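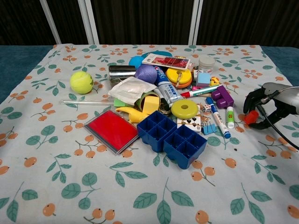
Mon 15 February

Small things I could not throw away

In January I moved from Omusholm to Zisbridge, 567 kilometers by road, into an apartment that is smaller than my old one. I had 16 boxes when I started to pack, and I promised myself to arrive with fewer. I arrived with 16 boxes. I want to write down how this happened, maybe it helps another person who is moving this winter.

The big things were easy. I sold the sofa, the bookshelf and the desk in one weekend, and I got 580 for everything together. I did not feel sad for the sofa even one minute. It was the drawers that stopped me. Every home has a drawer where the objects without a place go to live, and I had four of them. A ball, a stamp pad, a key for a lock that I do not own anymore. You pick up one such thing, you remember something, and then it is already dark outside and you have packed nothing.

I read some advice before. Most of it says to ask if the object makes you happy. This question does not work for me. A piece of string does not make me happy, but I know that I will need it in March. So I tried another way. I put everything from one drawer on the table, and I kept only what I could explain in one sentence. This went well with the first drawer and very badly with the third, because I am good at making sentences.

For the move I used a small company, Diltus, and I can recommend them. They asked 236 for the van, they came on time, and they carried the washing machine up to the third floor without complaining. One box of plates went to the wrong address and came back two days later - nothing was broken.

The new street is quiet. There is a bakery called Manole on the corner, and they make a dark bread with seeds that I now eat every morning. I still do not understand when the paper is collected, the calendar on the wall downstairs is from last year.

Three boxes are still closed in the hallway. I wrote "various" on all of them. I will open the first one on Saturday, if it rains.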